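Drostmont Parish > Church Council > Minutes

Minutes of the Church Council, April meeting

The council met in the small room behind the vestry at 7.30 pm. Desta Mekonnen was in the chair and Deming Hou took the minutes. Apologies had been received from two members. The meeting was opened with prayer and the reading of Psalm 37, verses 1 to 7.

1. Minutes of the last meeting

The minutes were read and accepted with one correction. Under item 4 the word "organ" should be "organist". The chair signed them.

2. Matters arising

The letter to the Festwood congregation about the joint confirmation class has been sent. They answered with thanks and propose that the class meets in their church until the summer and in ours after it. Agreed.

The hymn book question is still open. Deming Hou has asked the bookseller Stelum for a price for 55 copies of the large print edition, but the answer did not come in time for this meeting. It will be taken again next month.

3. Services in Holy Week and Easter

The council looked back on the services. The Good Friday walk started late and the people at the back could not hear the readings. It was suggested to stop at fewer places next year and to use the portable loudspeaker. Desta Mekonnen reminded the council that the walk passes the hospital, and that the loudspeaker must not be used there.
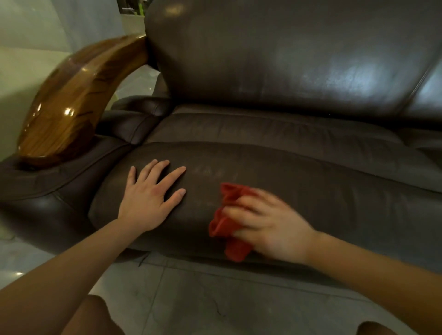

The Easter vigil was well attended, and several families stayed for the breakfast. There were not enough candles with paper collars, so some wax fell on the floor of the side aisle. It has been removed. For next year the council decided to order 300 candles, and the order should be placed before Lent.

4. Readers and intercessions

There is a shortage of readers for the early service. At present five persons share the whole list, and two of them will be away in the summer. The council discussed whether the confirmation candidates could be invited to read. One member had the opinion that they should first practise at the evening prayer, where the church is quieter. This was agreed. Mrs Shi will arrange the practice and bring the new list to the June meeting.

A request was made that the intercessions be kept shorter. The chair will speak with the intercessors in a friendly way – no rule will be written down.

5. Bell ringing

A neighbour has written about the ringing before the early service. The letter was polite. After a longer discussion it was decided to ring one bell only before 9 am, and to ring all the bells as usual on feast days. Deming Hou will answer the neighbour and enclose the list of feast days.

6. Any other business

The key to the north door is missing again. Whoever has it is asked to bring it to the parish office.

The parish outing was mentioned, but there was no proposal yet. Ideas can be given to the chair before the next meeting.

The meeting was closed with the Grace at 9.20 pm. The next meeting will be at the same time and in the same room.

Deming Hou, secretary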